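Coaching > Youth Baseball > Pitching

How to Chart Pitches for a Youth Baseball Team

By Chaminda Marikar
Updated August

A pitch chart is a written record of what each of your pitchers threw, to whom, and what came of it. You need a clipboard, two pencils and one person who can watch every pitch without also coaching third base.

Set up the sheet

Turn the paper sideways. Put the pitcher's name, the opponent and the inning you start with across the top. Down the left side, leave one row for each batter. Each row needs a space for the batter's number, which side he hits from, the pitches, and the result of the at-bat.

Leave room for 7 pitches in each row. Most at-bats at this level end before that. If one runs long, continue on the row underneath and draw a bracket joining the two.

Make a running total column on the far right. At the end of every batter, add his pitches to the total and write the new number. Don't wait for the end of the inning. Coaches ask for the count in the middle of an inning, usually with runners on.

Pick your marks

Use the same marks all season. These are the ones we use at Bullstead:

B for a ball
C for a called strike
S for a swinging strike
F for a foul
X for a ball put in play

If your pitcher throws a changeup, circle the mark. Leave fastballs plain. For younger teams that is enough. With older kids who throw a curve, underline it.

Write the result in the last space the way you would in a scorebook: K, BB, 6-3, F8 and so on. A hit batter gets HB. An intentional walk with no pitches thrown adds nothing to the total.

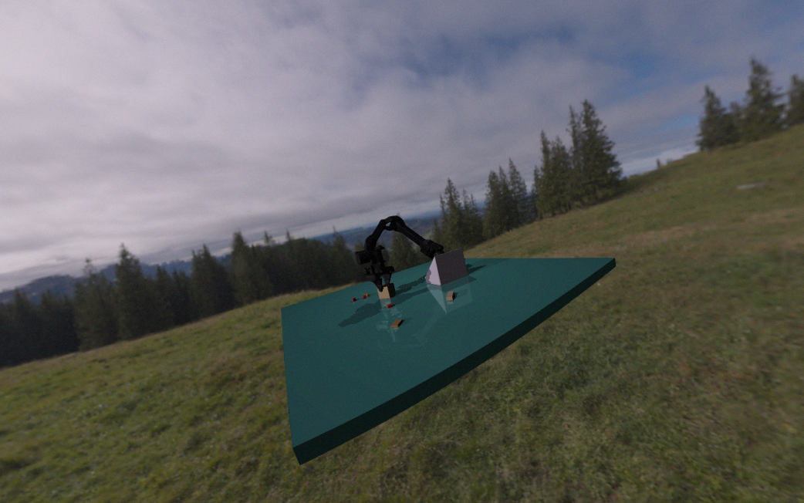 Sit where you can see the plate. Behind the backstop is best, slightly to one side so the umpire isn't blocking you. From the dugout you can tell balls from strikes by the call, but you can't judge location, and changeups are hard to pick out from the side.

During the game

Mark the pitch as soon as the umpire makes the call, then look up. If you miss one, put a dash and keep going. A dash still counts toward the total. Ask the scorekeeper between innings if you aren't sure what happened.

Warmup tosses don't go on the chart. Neither do pickoff throws. A pitch that is fouled off does, every time, even on a long string of them.

When a new pitcher comes in, draw a heavy line and start a fresh total. If he comes in with a count already on the batter, note the count at the front of the row so the first mark makes sense later.

Check your number with the other team's scorer after each half inning. If you are off by one or two, settle it right then. It is much harder to sort out in the fifth.

Know your limit before the first pitch

Leagues set their own pitch limits by age, and they set the days of rest that go with them. Look yours up and write it at the top of the sheet. If you want your starter out at 60, tell the head coach at 50 so someone can get loose.

After the game

Work out two things while the game is fresh. The first is strike percentage: add up the C, S, F and X marks and divide by total pitches. The second is first-pitch strikes: go down the first space in each row and count everything that isn't a B.

Last season our staff threw almost 3,000 pitches, and first-pitch strikes were the number that told us the most about who was ready to start. Walks followed it closely.

Keep the sheets in a binder with a tab for each pitcher. Go over them with the player at the next practice, a couple of minutes each, and bring one thing to work on.

Related

How to Run a Bullpen Session in a Small Space
Scorebook Basics for New Parents
Teaching the Circle Changeup
Vodalen Tournament: What to Pack
When to Move Up to the Bigger Diamond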